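Key Desk Handover Recordings: README and Data Card

Bimbridge front office, maintained by Dalal Tarawneh. Last revised 5 Sep 2024.
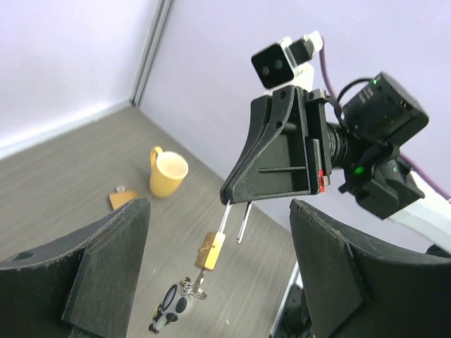 4 min read

Welcome, and thank you for opening the README before the data, which I know takes some patience. These recordings come out of the key desk at Bimbridge, where we look after keys, padlocks and tags for the storage units and the shared workshops. For years the desk was staffed by two people who spent most of a shift handing things over a counter and writing in a ledger. Now a pair of arms does a good part of the handing, and the two people do other things. I have tried to write down both halves of that, the files and the jobs, in one place.

What is in the set

There are 923 episodes. Each one covers a single short task at the table: picking up a padlock by its shackle or its ring, moving a key from one spot to another, passing something between the arms, or setting a tag next to the thing it belongs to. Every episode has wrist camera video, joint positions, gripper opening, and a one-line note typed by whoever was on shift. Please read the notes! They are uneven and some are grumpy, but they are the best guide to what the person at the desk thought was going on.

The objects are ordinary desk things. You will find a small brass padlock on a split ring with a black-and-white fob, flat tags, and a yellow mug that got moved around so much between sessions that we stopped trying to give it a fixed place. One arm has broad black fingers and the other ends in two slim metal pins. The pins suit rings and shackles, and the broad fingers suit anything with flat sides, so the notes often say "pins" or "wides" to tell you which arm was doing the work.

Folder layout

episodes/ has one folder per task, numbered in order of recording
notes/ has the shift notes as plain text
splits/ has the train and test lists; 23 episodes are held out for testing
grimix/ has the loader scripts (Grimix is our in-house playback tool, and you can ignore it if you have your own)

What changed at the desk

People ask me this more than they ask about the files, so I may as well put it here. When Rekmont set the arms up in April, the two desk clerks were worried, and they had every right to be. We sat down together before anything was switched on and agreed that their hours would stay the same through the trial. They have. The mix of work is quite different, though. Sorting returned keys used to eat the whole morning, and now it is mostly a matter of checking what the arms have laid out and fixing what they got wrong. The time left over goes to the phone, to tenants who come in with a problem, and to the lock repairs we used to send out to Krajewska.

Both clerks tell me their wrists are better for it. One of them misses the sorting, which she found restful, and she still does a tray by hand on slow afternoons. The other would happily never see a tray again. I don't think either of them is wrong, and I would ask anyone planning something similar to leave room for both kinds of person. The part I would do differently is the training. We gave each clerk 7 hours with the arms before they ran a shift alone, and everybody agreed afterward that it was too few.

Known problems

Small shiny things are hard. Rings slip along the pins, and a fob hanging from a ring keeps swinging after the arm has stopped, so the end of an episode can be later than you would expect. Episodes were trimmed by hand, and the two of us who did the trimming did not always agree on where to stop. Tags lying flat on the table are picked up far less reliably than padlocks. Lighting follows whatever the office lights were doing that day.

The keys handled in these recordings open nothing at Bimbridge. They come from retired locks, and the tags carry no tenant information.

Using the set

You may use the recordings for research and teaching. If you publish anything from them, please mention the desk staff as well as the building, as they recorded nearly all of it between customers. Corrections to the notes are welcome and go to me at the front office. I read everything that comes in, though in the busy weeks at the end of a lease period it can take me a while to write back.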